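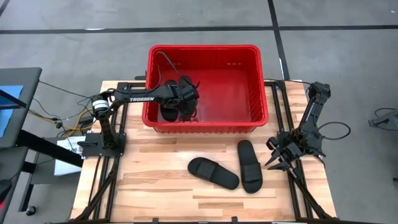
Two sandals in the red bin, two on the table.

I've been rewriting the planner for our sandal task and I'm having so much fun with it that I had to put something up before bed!

The old version, which Berkay Türkmen and I wrote in July, planned each arm by itself and then checked for clashes afterwards. Fine on paper, but it threw away loads of good plans, and every rejected one meant starting over. The new one (I'm calling it Belten, don't ask) treats both arms as one big thing with a shared clock. While one gripper is down inside the bin, the bin's walls and the other arm's cable get a bit of padding around them in the model, and the second arm is free to use whatever space is left.

We ran 300 planning queries through it in simulation. The slowest took 83 milliseconds, and the old code used to sit there thinking for 2000 on the nasty ones. I ran it again because I didn't believe it.

Perception is where I'm stuck. Black sandals are horrible for depth, and when two lie nearly touching, the segmenter likes to glue them into one enormous shoe. Anika Schumacher suggested looking for the straps first and growing each mask outwards from there -- lovely idea, and I've got it half working on 4 recorded clips.

Next job is the grasp scoring, which still thinks a heel is as good as a strap. Code goes up once I've cleaned out the swearing in the comments.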